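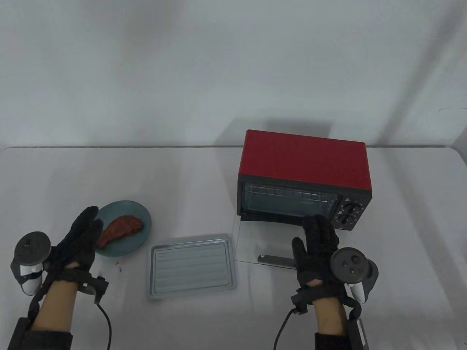
Review: Gemuneo bimanual demonstration kit, with the Fevero retargeting method
Reviewed by Chiamaka Okoro

Gemuneo sells two ways to record manipulation data without a robot: knit gloves with a VR controller on the back of each hand, and a hand-held gripper with its own camera. The Fevero method, supplied with both, maps the recordings into one action space so a single policy can train on them. I tested whether that mapping holds up on a toaster oven task involving a plate, a ridged baking tray and a steak.

We recorded 952 demonstrations over January, divided between the two interfaces. Ibrahim Anozie ran the training. Each policy was evaluated on the same arm with 44 trials.

The gloves are faster to learn. Wrist cables get in the way when the hands cross, and controller tracking drifts if the operator leans over the table. Recalibration takes 5 minutes. The gripper needs no calibration between sessions, and its view stays close to the contact point, but the tray and plate are often only partly visible.
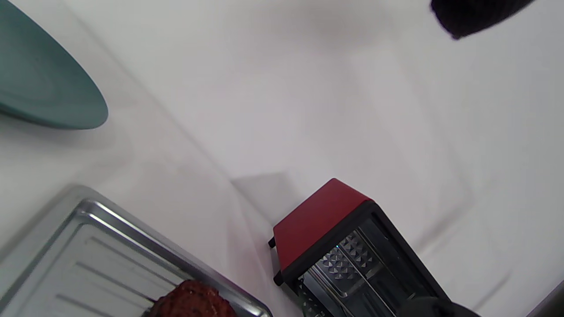
Does mixing the two sources beat using either alone?
On this task it does, by 8 successful trials over the gripper-only policy. The glove-only policy came third, with most failures at the oven door.

The gain depends on Fevero's time alignment step. With alignment turned off, the mixed policy was no better than gripper data alone – a result the manual does not mention. The step is enabled by default and should be left that way.

Close views remain the weak point. When the fingers and the oven's glass fill much of the image, the pose estimate becomes noisy, and the software flags the segment without repairing it. We removed flagged segments by hand. A competing package, Imow, drops them automatically, though it accepts gripper recordings only.
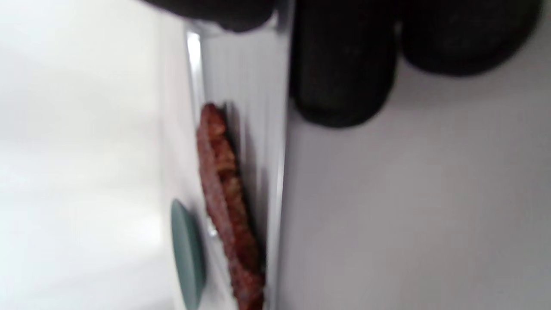 Verdict

Recommended for labs that already collect with both interfaces. For gripper data alone, the Fevero license adds little. The glove cables need better strain relief, and the export tool should write the flags to the log file.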